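Wusura: a word list for the rest of us

README, last touched Aug 24, 2023

Hello, and thanks for opening this file before the big one. Wusura is a list of household words as people in and near Baltside say them, typed up by me over a couple of years of evenings. It began as a notebook by the phone. My aunt would ring, use a word I hadn't heard since I was small, and I'd scribble it down on whatever was nearest (usually the gas bill). At some point I had enough gas bills to make a spreadsheet.

What's in the folder

words.csv is the list itself, one word per row. It has up to 200 rows, depending on whether you count the spellings I've marked as doubtful.
sayings.txt has 30 longer phrases that wouldn't sit nicely in a table.
notes.txt is me arguing with myself. Skip it unless you enjoy that sort of thing!

The columns in words.csv

word: the spelling I settled on. Where two people spelt it differently I took the shorter one and put the other under "also".
also: other spellings, separated by semicolons. Please don't use commas here, it breaks everything and I then spend a Sunday's worth of patience on it.
meaning: plain English, as short as I could manage.
room: where in the house you'd be likely to hear it. Kitchen wins by miles.
who: old, young or both. It's my guess from who said it to me, nothing more scientific than that.
sure: yes, no or hm. I use "hm" a lot.

Furniture and doors gave me the most trouble. Half the people I asked have one word for a cupboard, a chest and anything else you can shut a jumper in, and the other half have a word for each and will tell you off for mixing them up. Doors are worse. There's a word for a door that's shut and a different one for a door that's pulled to, and I had them the wrong way round for the whole of the first version. Mitiku Bogale put me right in June, very kindly, with a message longer than this README. 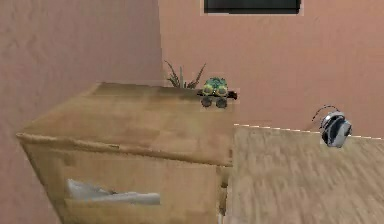

An open drawer, and a door with a lever handle.
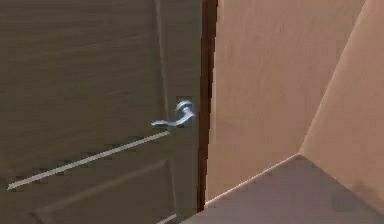
So if you downloaded version 1, please bin it and use version 2. The rooms column has been tidied up as well: I'd written "hall", "hallway" and "passage" as if they were three places, and now it's all "hall". I also took out the shop words. They were fun, but a good few of them were only ever said by one family, and it felt odd to have somebody's private joke about cheese in a public file.

Things I know are wrong

The kitchen words lean heavily towards baking, as that's what my aunt talks about. If you want fish, you'll be disappointed.
I can't hear the difference between two of the vowels. I've tried. They're both written "u" for now.
There are 60 rows with nothing under "who". I simply forgot to write it down at the time and I'd rather leave a gap than make it up.

Opening the file

It's ordinary UTF-8, so most things will manage. If the accents come out as little boxes, pick UTF-8 by hand when you import it. I do all my sorting in Zavum, which adds an empty row at the end every time it saves, and I keep forgetting to delete it. Sorry about that!

Using it

Please do. Print it, teach from it, stick it on the fridge. The Lecomte reading group has been using the sayings as a warm-up and sent me back a page of corrections, most of which are in (I'm still sulking about the one for "ladle"). A mention of where you got it would be lovely. If you change a meaning and pass the file on, put your initials in the "sure" column so people know it wasn't me.

Sending me words

One word per message is fine, a whole list is better. Tell me where you heard it and whether the person saying it was cross, as several of these change meaning completely when shouted. I answer slowly but I do answer, and the next lot of additions will go in once I've worked out what to do with the eleven different words for a tea towel.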